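Trurkport Community Hall — Fire Door and Exit Route Check
Date of walk: 2020-06-19
Checked by: Roswitha Oltmanns
Copy to: Manee Sriwong, bookings office

Marks used: OK / ACTION / RECHECK. Comments go under the item they belong to.

1. Exit routes clear to full width
ACTION. Stacked chairs in the rear corridor again, two stacks deep. Move them to the store under the stage. The kitchen corridor was clear.

2. Exit doors open fully with one push
OK, all but the north side exit. That one sticks at the sill and takes a shoulder to start it. Plane the bottom edge or lower the threshold. It was on the May list too.

3. Self-closers
RECHECK. The closer on the stair door shuts the last few inches too slowly and the latch does not catch every time. Adjusted the latch speed by a quarter turn. Try it again with the ventilation running, as the air pressure in the stairwell changes how it behaves.

4. Gap between door edge and frame
OK. Limit is 3 mm at the head and sides. Gauge would not pass anywhere on the stair door or the boiler room door.

5. Smoke seals
ACTION. Seal on the boiler room door is painted over for most of its height. Paint on the brush strip stops it from working. Replace the whole strip, do not try to scrape it.
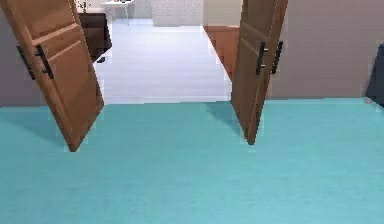

6. Hinges and fixings
OK. No loose screws. One hinge on the cloakroom door squeaks — oil only, no action needed.

7. Handles, bars and locks
OK. Panic bar on the rear exit released on the first push, tried 8 times. No chains or padlocks on any exit. Remind evening hirers that the night bolt must be drawn before people are let in.

8. Signs
ACTION. "Fire door keep shut" sign is missing from the stair door. Two holes left in the wood where it was. Order from Malinowski with the next batch.

9. Emergency lights
OK. Ran the short test from the key switch. The fitting over the kitchen door came on dimmer than the rest, so watch it at the next full test.

10. Outside the exits
ACTION. Trash bins are standing on the landing outside the north side exit. We need 800 mm clear past them and do not have it. Manee to ask the kitchen hirers to use the bay by the fence.

Quotes: Alturix wants around 2,000 to replace the stair door with its frame and closer. I would hold off until the latch has been rechecked. Jerkon has been asked for a price on seals only, no reply yet.

Items 1 and 10 to be done before the next booking. Item 2 should not go onto a third list.

R. Oltmanns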